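3.2 Handheld gripper: assembly, calibration and upkeep

The demonstration tool used throughout this work is a handheld parallel gripper, referred to below as the Prekano unit. It shares its finger geometry with the gripper on the robot arm, so that contact recorded in the hand can be reproduced on the arm without remapping the fingertips. The camera sits behind the fingers and looks forward along the closing axis through a wide-angle lens. Camera, frame and fingers are treated as one assembly. If any of the three is loosened, the whole unit is recalibrated before it goes back into use.

Fingertips. Each arm carries a soft pad with fine transverse teeth. The pads are cast in pairs from a single pour, and a pair is never split. In early trials we replaced pads one at a time as they wore, and thin fabric then tended to creep toward the older pad during lifts. Paired replacement removed most of this creep. Pads are changed after 1000 closures or when a tooth is torn, whichever comes first. Before a new pair is fitted, the seat on each arm is wiped with isopropyl alcohol and left to dry for 15 minutes. Lint is the main cause of lost grip between changes. It packs into the roots of the teeth and cannot be blown out with air. A stiff nylon brush drawn along the teeth clears it; brushing across them does not, and it shortens pad life.

Frame screws. The frame screws are tightened in a cross pattern, first to a light seat and then to final torque. Thread locker is used on the inner screws only, as the outer ones must come out each time the arms are serviced. We found that overtightening the outer screws bends the arm seats enough to tilt the pads, and the effect is visible as a wedge-shaped gap when the fingers are closed on a paper strip. The strip test is done at the start of every session. The strip should resist a steady pull equally at both ends of the pad; if one end slips first, the arm is reseated and the test repeated.

Width calibration. Finger opening is estimated from the image. The operator opens and closes the fingers fully five times, and the pad positions in the image are fitted against the known travel. The fit is rejected if the residual at either end of travel exceeds 0.4 mm. Of the first 3584 recordings, 13 were discarded for this reason, all from a single unit with a cracked return spring. Kaj Ketilsson traced the fault by comparing the closed position at the start and end of each recording, and this comparison is now part of the upload script.

Soft goods. Cloth is the hardest case for the tool. The closing force has to be high enough to hold several layers, yet the trigger must stay light enough for an operator to work through a long session. The return spring supplied by Stavska was replaced with a softer one, and the trigger lever was lengthened to match. Dark garments raise a second problem. The width estimate depends on finding the pad edges, and black fabric against the black arms leaves little contrast apart from the pads themselves. Blue pads were chosen for this reason after tests with gray and black versions. Figure 4 shows a folded black garment held between the pads over patterned bedding. 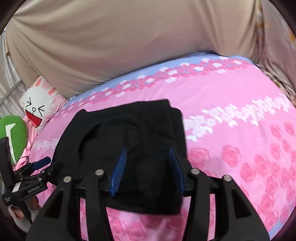 Figure 4. Grasp on a folded black garment, seen from the tool camera.

Exposure is locked before the first grasp of a session, as automatic exposure shifted the apparent pad edge whenever a bright sheet entered or left view. The lock value is taken with the fingers open over the lightest surface in the workspace. Youssra El Sherbiny repeated the width fit under three lighting conditions and found no measurable drift with the lock in place. The lens is cleaned with a dry microfiber cloth at the same time, and the mount is checked for play by hand. Any movement at the mount sends the unit back to the bench for full recalibration, and recordings made since the last strip test are set aside for review.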